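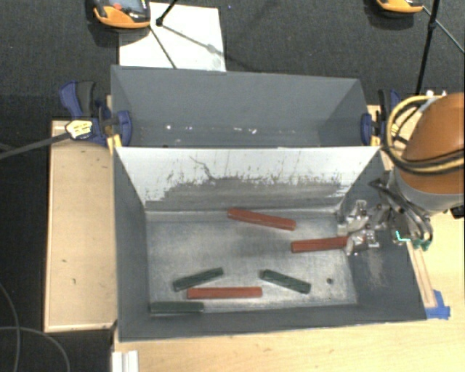
Alojamientos > Prara > Preguntas frecuentes

12 de abril de 2025 — por Nga Lã

Me escribís mucho con las mismas dudas sobre la casa, así que las junto por fin en una página.

¿A qué hora puedo llegar?
A partir de las tres. Si venís antes, os guardo las maletas encantada y os vais a comer al pueblo.

¿Cuántas personas caben?
Ocho, repartidas en cuatro habitaciones. La de arriba, que llamamos Ikeda, tiene el techo bajo y la mejor brisa — ¡es mi favorita!

¿Está lejos la playa?
A 11 minutos andando, cuesta abajo. La vuelta se hace más larga, os aviso.

¿El desayuno va incluido?
Sí, menos en la cabaña Curik, que tiene cocina propia. Allí lo sirvo por 8 euros.

¿Admitís perros?
Uno por reserva, y en la piscina no, por favor.

¿Puedo cancelar?
Hasta 34 días antes os devuelvo todo. En mayo también.

Comentarios

Maite: ¿La cuna hay que pedirla con antelación?

Nga Lã: Sí, Maite, ponlo en la reserva y te la dejo montada.

Rubén_G: Volvemos en mayo, guárdanos la de arriba!!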